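How Do You Choose a Hand for a Robot?
Young Visitors' Guide, Robotics Gallery

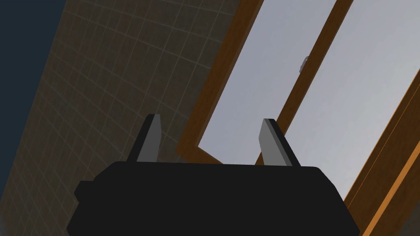 A two-finger gripper in a computer simulation, with a small metal handle on the wood beyond it.

Your hand has five fingers, and you use it for almost everything. A robot is different. The people who build it must decide what kind of hand it will have. Engineers call a robot hand a gripper, and there are many kinds to choose from. Choosing well takes a good deal of testing.

Where does the testing begin?
At the Cistier Learning Laboratory, most tests begin inside a computer. The computer draws a pretend room with pretend walls, doors and handles. It also draws the gripper. This is called a simulation. It is similar to a video game, but the computer also works out how heavy things are, how they slide and what happens when they bump together.

A gripper that crashes into a door in a simulation does not break, and neither does the door. The engineers press a key and start again.

What is being compared?
This season the laboratory compared two grippers. The first, named Rundurar, has two stiff fingers that move together and apart. The second, named Hinditz, has soft fingers that bend around an object. Both were given the same job: take hold of a handle and pull.

Each gripper made 40 tries in every pretend room. Songül Gökçe, who leads the tests, changed only one thing at a time. If she had changed the gripper and the handle together, she could not have known which change made the difference. Scientists call this a fair test. You may have done one at school with paper airplanes or bean plants.

What did the engineers find?
By the end of November the computer had recorded 3,281 pulls. The stiff fingers did better with thin handles. They could reach into a narrow space and close firmly. The soft fingers did better with round knobs, where stiff fingers often slipped off.

Neither gripper did well when it came in at the wrong angle. Bhupendra Tripathi then tested a different controller. A controller is the part that tells the robot how to move, much as your brain tells your arm. The old controller moved straight to the handle. The new one stopped 30 millimeters away, checked the direction and then moved in slowly. Both grippers missed less often with the new controller, although each pull took longer.

What does the robot see?
A robot needs a camera to find the handle. The camera may be placed high on a wall or close behind the gripper. A high camera sees the whole room, but the robot's own arm can block its view. A camera close behind the gripper sees the fingers clearly, but it sees less of the room. The laboratory is still comparing the two positions.

Is a simulation the same as real life?
No. Real handles may be sticky, loose or cold, and real rooms have shadows that the computer did not plan for. Jamila Khondokar repeats the best tests with a real arm and a real door in the Asamoah Workshop, next to the gallery. Her results are sometimes different from the computer's. When that happens, the simulation is corrected and the test is run again.

Try it yourself
Hold a pair of kitchen tongs in one hand. Put an oven mitt on the other. Try to pick up a pencil, a tennis ball and a coin with each. Write down which hand did better each time.

Words to know
Gripper: the part of a robot that holds things.
Controller: the part that tells a robot how to move.
Simulation: a pretend world made by a computer.
Fair test: a test in which only one thing is changed.

Text by Müzeyyen Baysal, Education Department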